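Soft Things, Flat Things: Comparing Two Finger Designs on a Hand-Held Gripper

Student project report, Sellov Lab course
21/09/2019

1. What we wanted to find out

Our group started this project in January with one question: how much do the fingers matter if everything else about a gripper stays the same? We had read plenty about arms and controllers, and much less about the part that touches the object. So we left the arm out completely and worked with grippers held in the hands, one left and one right, with a camera on the tool and printed square markers for tracking.

The two finger designs we compared are called Prikuvar and Zirik in our notes. Prikuvar is the long curved finger. Zirik is a shorter, stiffer one that we drew ourselves after the first month, when we were annoyed with Prikuvar and sure we could do better. (We were half right.)

2. Cushions

Cushions were our favorite test object by far. They have no fixed shape, they fold when you squeeze them, and a grip that looks perfect can slide off as soon as you lift.

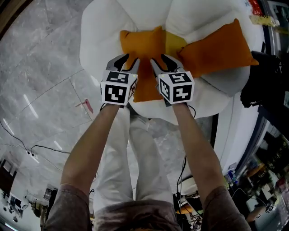 Choosing a fair starting pose took longer than any other part of the test plan. A cushion lying flat on a table is too easy to pin down and too hard to get under, so we moved everything to a chair. The round padded seat lets a cushion tilt and lean, and with two orange ones side by side the operator has to decide which gripper goes where before closing anything. We also learned to look at the markers first. Each white cube carries one on its top face and another on a side, and if your wrists roll too far the tracking has very little left to work with. Once we told operators to keep at least one marker clear of their own forearms, our recordings got much cleaner.

Prikuvar won this round, and we loved watching it. The curve gathers the fabric and the dark pads hold it without a hard squeeze. Zirik needed more force and tended to pinch a small fold of cover, which then pulled out slowly. With 7 attempts per object for each design, we can't claim a final answer, but the difference was easy to feel in the hand.

3. Cards and other thin objects

Next we went to the other extreme. A thin card gives the fingers almost nothing to hold, and it bends if the two sides don't meet evenly. The Guérin test sheet, which our course uses for small parts, asks for the card to be held upright, moved, and set down again. We followed it except for the timing rules, which are written for a motor-driven hand.

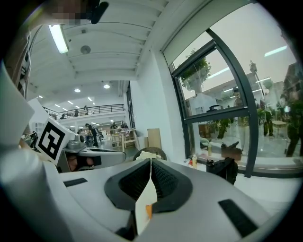 Figure 2. Card in the notch of the ribbed pad, seen from the tool camera.

The tool camera was a pleasant surprise. We expected it to be useful only for close-up detail, but the wide lens takes in so much of the room — ceiling, windows, the upper level with its railing — that there is always something in view to help work out how the tool has moved. It also sees the marker cube on the other gripper when the two come close together, so we could check one hand against the other. The downside is the bending near the rim of the picture. We threw out position readings taken there.

On cards, Zirik did better. Its stiff tips close in line, and the card stays where you put it. Prikuvar's tips can cross slightly when there is nothing thick between them, and then the card turns.

4. Problems

Cables! We lost more time to these than to anything else. A cable running back along the forearm is fine until you reach across your body, and then it tugs at exactly the wrong moment. We tried 4 ways of routing it and the best was the plainest, with a little slack at the wrist and one strap above it.

We also ended up with 2,000 short clips and a naming system that made sense only to the person who had invented it. Renaming them was two evenings of very dull work.

5. Next steps

We want to build a mixed finger with Prikuvar's curve and a stiffer tip. The first drawing is finished and the pad mold is next. After that we would like to repeat the cushion test with operators who have never used the grippers before, using the same chair and the same starting poses.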